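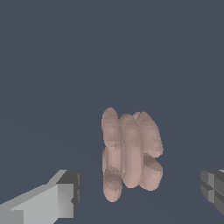
Pitching machine, lower wheel still slow

August 25, 2020

Back on the two-wheel machine today, the Flemero, the one the Yupanqui batting cage keeps sending over with a note that says "throws low." Same note as in March, nearly word for word. I spent most of the morning convinced I'd fix it in an hour, and I'm writing this at a quarter to six with the top guard still off, so you can guess how that went.

Where I left it last time: new bearing in the upper wheel, both tires scrubbed, both dials set to the same mark. It threw fine in the shop. Then it went back to the cage and within a couple of weeks they were getting balls at the shins from a setup that should have been belt high. Their coach has been tilting the head up to make up for it, and I get it, the kids need to hit, but then the next person tilts it back down and we get another phone call.

First thing I did this time was put the tach on both wheels before touching anything (should have done that in March, I know). Both dials on seven, no ball, let them run a few minutes. Upper wheel read 1865. Lower wheel read 1786. So there's the low pitch right there, or a good chunk of it. Faster wheel on top puts topspin on the ball and it dives. Swapped the reflective tape from one wheel to the other in case the tape was fooling the tach and got the same numbers.

For anyone working this out later, the tires are 13 inches across, so the upper wheel comes to a hair over 72 mph at the tread and the lower one to a hair over 69. That's a three mile an hour split on what's meant to be a straight fastball! You could sell it as a beginner's curve.

Things I checked on the lower motor, in the order I did them:

Brushes. Plenty left, worn evenly, a bit of dust. Blew it out, no change in speed.

Wheel bearing. Spun it by hand with the power off and the belt guard out of the way. Smooth. Spins down a touch sooner than the upper one, but the upper one has a newer bearing, so I'm not reading much into it.

Tire pressure. Both at spec. I let two pounds out of the lower and put it back in again just to see, and the tach didn't care.

Wiring to the dial. This is where it got interesting. Wiggled the connector behind the lower dial and the wheel audibly changed pitch. Not a lot, but I heard it from the other side of the bench with ear protection on. Pulled the connector and one of the spade terminals was dull and brownish compared with its neighbors. Cleaned it, crimped on a new one, put it back together, and the lower wheel came up. Lovely! Got excited. Ate a sandwich.

After lunch it had dropped again. Not all the way down, but enough to see. So the terminal was part of it and there's something else, and my money is on the dial itself. If you turn it slowly through the middle of its range there's a dead patch around six and a half where nothing happens and then it jumps. The cage runs it on seven nearly all day, so that part of the track must be pretty chewed up. 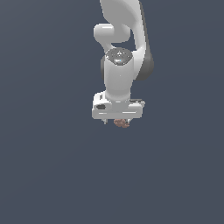 White arm hanging from the top, plain gray-blue behind it.

Balls

I also wanted to rule out the balls, because half the complaints we get about these machines are about what people feed them. The cage sent a bucket along. They're a mix: some real leather, some of the dimpled machine kind, a few that I think started life as leather and have since moved on. You can't judge a machine with that. I threw a dozen or so and they went everywhere, which told me nothing except that I should quit doing it.

So I went to our own bucket. The keepers are the 11 balls with the blue dot, all from the same Bamska case, all dimpled, and all of them 145 grams on the kitchen scale when we marked them. Please, please keep those out of the general bucket. I found one of them under the drill press last week and one in the truck. They're only useful as a set.

With the keepers I threw at the tarp from the usual distance, dials matched on seven, head level. The group was actually tight side to side. Up and down was worse, and the whole group sat well under the tape line. Then I nudged the lower dial up until the tach had the wheels matched, changed nothing else, and the group climbed right up to the tape. Up and down spread got better too. So the machine CAN throw straight, it's just that the dials are lying.

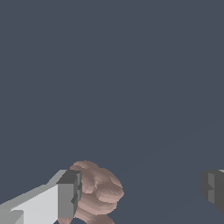 That leaves the question of what to do about the dials, and I've gone back and forth on it all afternoon. Option one is a new pot for the lower side only. Cheap, quick, and I have one in the drawer that's the right resistance, although the shaft is a little long and would need trimming. My worry is that we'd have one fresh pot and one old one, and in a year it'd be the upper dial that's off and we'd be getting notes that say "throws high."

Option two is replace both. Same labor, pretty much, since the panel has to come off either way. I like this one better. The cage will grumble at the bill, but I'd sooner have one grumble than three trips.

Option three, which I'm only writing down so I can say I thought of it, is the single-knob conversion, where one control runs both motors and a small trim knob handles the difference. It'd be a much nicer machine for a cage where all anyone throws is fastballs. But they do use it for pop flies and the occasional breaking ball with the older group, and you'd lose the easy way to do that. Also I'd have to make a new panel and I do not have the patience this week.

Going with two. Ordered a matched pair from Wovenholm after lunch, same part as the one in the drawer but with the short shaft. They said they'd ship tomorrow.

Smaller stuff while I had it open

The feed chute has a burr on the left lip. It was catching the seams on the leather balls and I'd bet it accounts for the odd one that comes out cockeyed. Filed it, then went over it with fine paper. Run your thumb along it when you get a chance and tell me if I missed a spot.

Both tires have a glazed band down the middle. Scrubbed them again with the stiff brush. They have some life left but they should be on the list for winter, and I'd do both at once, same reasoning as the pots.

Leg clamp on the rear leg is stripped. It'll hold if you lean on it, but the leg creeps after twenty minutes of throwing and the whole head drops a little. That's another low pitch for you! I used the bolt from the scrap machine and it's solid now.
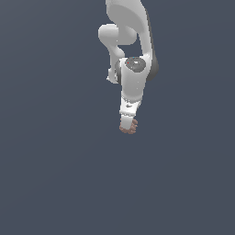
Same gray-blue background, white arm pointing down.

To do when the parts show up

Fit both pots, trim nothing, check the shafts seat all the way in the knobs.

Tach both wheels at four, seven and nine, cold and then again after half an hour. Write the numbers on the inside of the panel in marker, where the next person will see them.

Throw the keepers at the tarp at seven. If the group isn't touching the tape line I'd look at the lower motor next, though I really don't want to.

Call the cage and ask them to stop tilting the head to fix height until they've had it a week. And ask nicely about sorting that bucket.

Power's off at the wall and the machine's unplugged as well. The top guard is on the shelf with its four screws in the jar lid. One of them is longer than the others and goes at the back left.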